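3.2 Sorting and folding practices in the household

In the previous section we described how often clothes are washed in the 74 households of Tukside. In this section we turn to what happens after the washing, because this part of the work was the longest in the diaries and also the part on which members of the same household disagreed the most. The diaries were collected in November, when most families dry their clothes inside the home, and this should be kept in mind when the durations are compared with those of studies made in summer.

Participants were asked to write down each time they handled a clean garment, with a short note on the type of garment, the place, and the person who did the work. In total we received 164 diaries, because in many households more than one adult agreed to take part. The entries were coded by two of the authors with the scheme of Bermúdez, which separates the work into gathering, sorting, folding and putting away. We made one change to this scheme. In the original version ironing is a part of folding, but our participants spoke about it as a different job, often done on a different day and by a different person, and we therefore coded it alone.

The first result is that sorting is seldom done by type of garment. Most participants sort by owner, and only after this do they separate shirts from trousers or underwear. Azucena Arriaga, who lives with her two sons and her mother, explained in her interview that she makes one pile for each person on the bed and "the pile decides who must do the rest." In her household each person over the age of ten folds his or her own pile. In other households the piles are also made by owner, but one woman folds all of them, and the piles only serve to carry the clothes to the correct room.

The second result concerns plain garments, by which we mean T-shirts and similar tops of one color that are used by more than one member of the family. These garments were mentioned in the interviews more often than we expected. They are difficult to sort by owner, and the diaries contain many notes such as "asked whose" or "left on chair" (see Figure 4 for the type of garment).

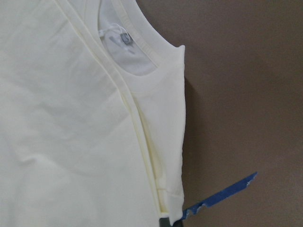
Figure 4. Cream-white T-shirt with ribbed crew neck, folded.

Three solutions for plain garments appear in the material. Some families look at the size label inside the neck, but this helps little when two adults wear the same size. Some families mark the label with a pen or a colored thread, a habit that Yatziri Ocampo learned in a boarding school and later brought to her own home. The third solution is to stop sorting them at all and to keep a common shelf. Crescencio Lozano described such a shelf with some pride, while his wife, interviewed separately, called it "the shelf of lost things." We did not try to decide between the two descriptions.

The third result is about the way of folding. Here we found a strong effect of storage. Participants who keep their clothes in drawers more often fold them into small rectangles that can stand on the edge, and participants who use open shelves prefer a larger and flatter fold, with the neck to the front. Several persons changed their fold after they moved to a new apartment, and they remembered the change well, even many years later. This supports the argument made in section 2 that domestic routines follow the furniture - at least in part - and are not only taught by parents.

One limit of the data must be named. Folding was often done together with another activity, usually television or a telephone call, and the diary form had only one line for each entry. Some participants wrote both activities and others wrote only the one that they considered more important. For this reason we report the order of the tasks in Table 3 with more confidence than their duration, and the durations are not used in the comparison with Sondilholm in section 4.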